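Ticket 1664: Replacement finger pads and additional hand-held grippers
Raised by: Gemma Catterall
Assigned to: Terence Holroyd, Equipment Planning
Status: Awaiting budget approval

The Witow site has requested a spare set of mesh-covered finger pads for each hand-held gripper, together with two further units. The present allocation does not cover either item. The supplier, Plarkix, has quoted 84 pounds per set of pads, with a delivery period of 18 working days.
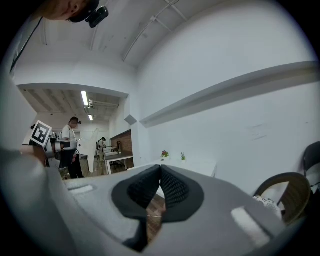 Finger pads, black mesh covering, Witow site.

Update, 10:40. Mr Holroyd confirms that the pads may be charged to consumables under code 321. The additional units are capital items and require a separate form, signed by Howard Tapley.

Update, 14:15. Ms Catterall asks whether head-mounted cameras should be included in the same order. Advised that these are bought through Tendska and must be listed separately.

Action: site to submit the capital form before the December review. Ticket to remain open until the form is received.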